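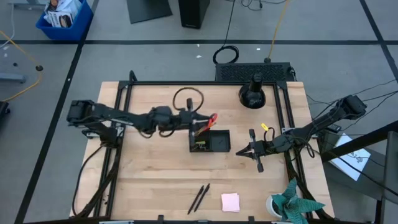
Fig. 5. Light-coloured butcher-block top, viewed from above, with a small black tray near the middle.

Section 5: Oiling and looking after your top

You've built the legs, you've bolted everything together, and now comes the bit we love most! Oil does wonderful things to butcher block. The grain wakes up, the joints between the strips start to show, and the whole table suddenly looks like a proper piece of furniture. Set aside an evening for the first coat and take your time over it.

These steps cover any Cidwood top supplied unfinished, whether it sits on Gikham legs or on a base you've made yourself. If your top came ready-oiled, skip to "Everyday care".

What you will need

Jirkley Table Oil, clear or warm
Abrasive sheets, medium and fine (the fine ones in the pack are marked 400)
A cork or rubber sanding block
Lint-free cotton cloths – old T-shirts are perfect
A vacuum cleaner with a soft brush
Gloves and a dust mask
A metal tin with a lid, half filled with water, for used cloths

Before you start

Let the top lie flat in the room where it's going to live for 3 days, out of its wrapping and raised on battens so that air can reach both faces. Keep it away from radiators, stoves and strong sun. Timber takes up and gives off moisture, and a board brought straight from a cold garage into a warm kitchen will move more than you'd like.

CAUTION: Cloths soaked in oil can heat up and catch fire on their own. Never leave them screwed up in a bin, a pocket or a corner of the shed. Drop each cloth into the tin of water as soon as you finish with it, put the lid on, and take the tin outdoors at the end of the job.

Preparing the surface

1. Clear the table completely and wipe it with a dry cloth. Look along the top with a lamp held low at one side. Dents, glue spots and scratches jump out in this light, and you can mark them lightly in pencil.

2. Sand the whole top with the medium sheet on the block, always along the strips. Long, even strokes work best. Don't dig at one spot to get rid of a mark; widen the area as you go and you won't be left with a hollow.

3. Vacuum off the dust, then wipe over with a cloth that has been dampened and wrung out hard. The surface will feel rough once it dries. Good – that's the loose grain standing up, ready to be taken off.

4. Sand again with the 400 sheet, using hardly any pressure. Go over the edges and corners too, just enough to take off the sharpness.

5. Vacuum once more, including the underside and the bolt holes.

Note: Butcher block often has darker and lighter strips next to each other, and small knots here and there. All of this is normal, and we think it's half the charm. Oil will make the differences stronger, so try a little on the underside first if you're choosing between clear and warm.

Applying the oil

1. Stir the oil slowly with a flat stick, right down to the bottom of the can. Shaking puts bubbles in it.

2. Start with the underside. It needs the same number of coats as the top, and a board oiled on one face only may cup.

3. Pour a small pool on to the wood and spread it with a folded cloth, working along the grain. Aim for a surface that looks evenly wet, with no puddles.

4. Give the end grain extra attention. It drinks oil at a surprising rate, so keep going back to it until it stops turning dull.

5. Wait for the time printed on the can, then wipe off everything the wood hasn't taken up. Use a clean cloth and change it often. Any oil left standing will turn sticky, and sticky patches are a real nuisance to remove.

6. Leave overnight with a window open. Rub down lightly by hand with a used piece of the 400 sheet, dust off, and repeat. We suggest 3 coats for a desk or dining table, and one more if the top is going near a sink.

Note for the 900 mm deep top: it's hard to reach the middle from one side without leaning on wet oil. Work from the centre towards yourself, then walk round and do the other half.

CAUTION: Don't stand hot pans, wet glasses or heavy objects on the table until the oil has fully hardened. Allow 5 days after the last coat, longer in a cold room.

Everyday care

Wipe up spills when you see them, using a damp cloth and a drop of mild soap, and dry the surface afterwards. Trays, mats and boards will save you a lot of rings, though a table that gets used will pick up a few marks and look all the better for it! Felt or cork pads under lamps, plant pots and trays stop grit from scratching the finish. Avoid scouring powders, bleach and steel wool; steel wool in particular can leave tiny dark specks in some timbers.

Test the finish now and then with a few drops of water. If they sit up in beads, all is well. If they soak in and leave a dark patch, the top is thirsty and wants another thin coat.

Marks and small repairs

Ink or felt-tip: wipe at once with a damp soapy cloth. If a stain stays behind, sand lightly with the fine sheet and oil again, feathering out beyond the mark.

Shallow dents: lay a damp cloth over the dent and touch it briefly with a warm iron. Let it dry fully before sanding.

White rings: rub in a little oil with a soft cloth and leave overnight before trying anything stronger.

Small gaps between strips in winter: leave these alone until the heating season is over. Most close up again by themselves.

For split joints or a top that has bowed, write to Seraina Gasser at the Koller workshop with the number stamped on the underside.

Section revised 2023-09-26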